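Home | Reviews | Opinion | Kits | Contact

This site uses cookies to remember your settings. Accept | Manage

Sell me the arm, then leave me alone

Anisa Wattimena
2022-06-09

I have now used the Prakance two-arm kit long enough to have an opinion about it, and the opinion has more to do with the billing than the hardware.

The hardware is fine. The arms are stiff enough for light work, the joints repeat well, and the wrist plate takes other people's hands without a fight. I bought mine with a parallel gripper on one side and a fingered hand on the other. Swapping either one takes 16 screws. I would like it to take fewer, but I have done it enough times to stop complaining.

What I object to is the service plan. Prakance wants $100 a month for what it calls Omley, a package of software updates, saved motions and phone support. Without it the arms still move. You can jog them, record positions and play them back. You can't use the grasp library, and you can't run both arms from one program. For a kit whose whole selling point is two arms, that is a poor place to put the lock.

The company's answer, when I wrote to ask, was that most customers are small shops and want someone to call. I believe that. I have run a small shop. I also know what small shops do with a monthly bill for a machine they use twice a season. They cancel it, the machine goes on a shelf, and they tell their friends that robots don't pay.

My own test jobs are plain ones. Pick up a can, a cup or a bottle, move it, tip it, set it down. I run them on foam floor tiles, which are cheap and forgiving of drops. Anyone thinking of buying should try the same kind of thing before planning anything more ambitious.

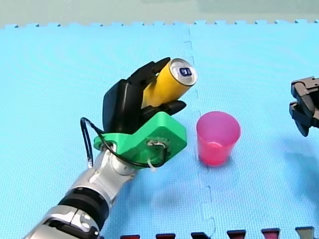 The fingered hand with a can, on its green printed mount. The cup is on the mat to the right.

Cans are a fair test of a hand. They are smooth, they dent, and the weight changes with what is in them. The fingered hand holds one at an angle better than I expected, and I would choose it over the gripper for anything round. The gripper is better with boxes and with anything flat-sided. Having both is worth the money if your work is mixed. If it isn't, buy one arm.

The mount deserves a mention. You can print your own, and I think you should. Mine cost me an evening and a few failed prints. The cable routing is the weak point on the whole kit. There is no channel for it past the wrist, so you are left with a loop of slack and whatever zip ties are in the drawer. Jeltico sells a clip set that is supposed to fix this. I haven't tried it.

Jeltico is also the company to compare on price. Its Etim arm costs $3,000 with everything unlocked and comes with 30 days of phone help, after which you pay by the call. The arm is slower and the manual is bad. I would still send a first-time buyer there, for the simple reason that they will know on the first day what they have spent.

Prakance says it will look at its pricing again in November. I hope it moves two-arm control into the base kit and keeps charging for the phone line. People who want the phone line will pay for it. I won't, and I'd like to keep using both of the arms I bought.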